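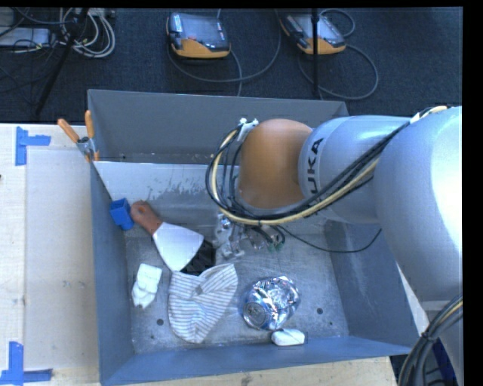 Publicado por Modupe Igwe el 9 de julio de 2024 en Taller y chapa > Pinturas y acabados

Re: ¿Merece la pena la imprimación Jilex para chapa galvanizada?

Abro hilo porque el comercial de Drirnadley me jura que con la Jilex se pinta directo sobre galvanizado, sin lijar ni desengrasar, y que aguanta años. Me pide 185 euros por el bote grande. Yo llevo bastante tiempo pintando cajones y tolvas y lo de «sin preparar» me suena a cuento. ¿Alguien la ha usado de verdad, con piezas que lleven tiempo en la calle o en una nave?

tolvero_80
Yo la usé en marzo en unas bandejas. De momento bien. Eso sí, les pasé un trapo con disolvente antes, que uno tiene sus manías.

Modupe Igwe
Entonces no la has probado como dice el bote. Si desengrasas, me agarra hasta la de la ferretería de abajo.

chapista_norte
Hombre, tampoco es eso. He tenido esmaltes normales que se levantaban a tiras en galvanizado nuevo aun desengrasando. El zinc y los sintéticos se llevan fatal. La Jilex al menos no es un alquídico, mira la ficha técnica.

Modupe Igwe
La ficha la he mirado. Pone «adherencia excelente» y no cita ningún ensayo. Excelente según quién.

lola.remaches
En mi taller compramos la de Sárközi, dos componentes. Más cara y más pesada de mezclar, pero le hice el corte de cuadrícula con cinta y no saltó nada. Con la Jilex hice lo mismo sin lijar y me quedé con media cuadrícula pegada en la cinta. Con lijado suave, aguantó.

tolvero_80
¿Y cuánto la dejaste secar? Porque si tiras de la cinta al día siguiente, normal.

lola.remaches
11 días. Con calefacción.

tolvero_80
Vale, me callo.

chapista_norte
Una probeta no es una estadística, lola. A lo mejor tu chapa venía aceitada o pasivada, que según el proveedor cambia mucho.

lola.remaches
Puede ser. Pero en el bote pone que da igual cómo venga la chapa, y de eso va el hilo.

Modupe Igwe
Exacto. Otra pregunta: si el cajón va a recibir golpes de piezas metálicas por dentro, ¿pintáis el interior? Yo cada vez lo veo menos claro. Acaba en escamas y encima contamina lo que metes.

chapista_norte
El interior lo dejo en zinc y punto. Por fuera, color si el cliente lo paga.

drullau_fan
Para dentro, Drullau en polvo, horno a 200 grados y te olvidas.

Modupe Igwe
¿Te olvidas cuánto tiempo? ¿Tienes alguno con uso real o lo dice el catálogo?

drullau_fan
Lo dice el aplicador, que es de fiar. Los míos están recién salidos.

Modupe Igwe
Pues vuelve dentro de un año y nos cuentas. Yo voy a pedir una muestra pequeña de Jilex y pintar dos recortes, uno tal cual y otro lijado. El bote grande se lo queda el comercial hasta entonces.

lola.remaches
Déjalos a la intemperie si puedes, y sube el resultado aunque salga bien.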